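3.2 Mourning coverage and the fan press

Film stars are rarely so closely watched as when one of their own has lost a parent. We were keen to learn how entertainment pages handle such visits, and the material from Trindetholm proved far richer than we had hoped! 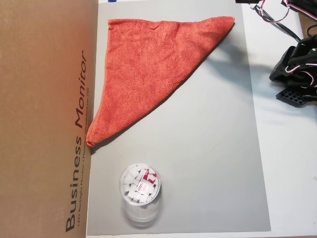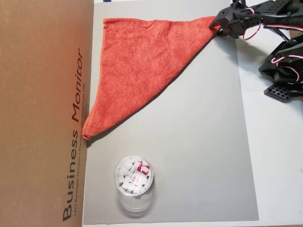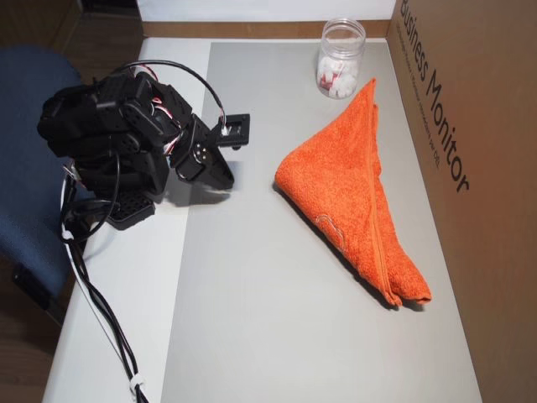 Figure 2. Work surface, three views.

Our collection holds 4000 short items from the Tindau and Luik film pages, and what struck us first was how much of each item is a list of callers. Names come in order of fame, then the hour of arrival, then the car - and only after that the family. Readers seem to take in the biggest name first, much as the eye goes to the large "Business Monitor" on the cardboard in the first two views of Figure 2 before it reaches the smaller line beside it. The Balten pages do something different, and it is a delight to read them side by side with the others. They open with the film work of the person who has died, often a stunt arranger or editor little known outside the trade, and leave the callers to the last 2 sentences. We found 7 items there with no star named at all, every one of them warm and full of detail about old productions. Whether this comes from house style or from the smaller number of photographers in Balten is taken up in Section 4, where we compare the picture captions.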